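Reading time: 4 min
Tuesday | By the Clevton workshop desk

Teaching the Grip by Hand

At Fernel's site in Clevton, the training data for a pick-and-place cell comes from people holding the gripper themselves. An operator carries a hand tool with two fingers and a camera, approaches the part, closes, lifts and sets it down. Software recovers the path of the tool from the video. The robot arm is not needed until later.

The project, called Birkinura, has logged 3862 demonstrations so far. Of those, 2134 passed review and went into training. Most of the rejects were trimmed for dull reasons – a hurried approach, a finger out of view at the moment of closing, a path the software lost halfway.

Operators work in blocks of 20 and start each attempt from a different height and angle. The approach matters as much as the grasp. A model that has only seen straight, tidy approaches tends to fail when the part sits a few degrees off.

Clear parts are the slow ones. Against a white table, a transparent holder gives the camera little more than its edges and the highlights at its base, and depth estimates on the walls are poor. Operators are told to pause with the fingers open on either side before moving in.
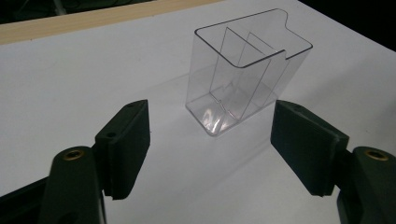

Where Remote Control Still Wins

Golestani, which supplies the arms, prefers teleoperation for tight insertions. The operator drives the real arm, so joint limits and contact forces are recorded as they occur. It is slower: 11 usable runs in a session is considered decent. Fernel plans to mix both kinds of data in the next training round and keep the hand tool for everything that starts on an open table.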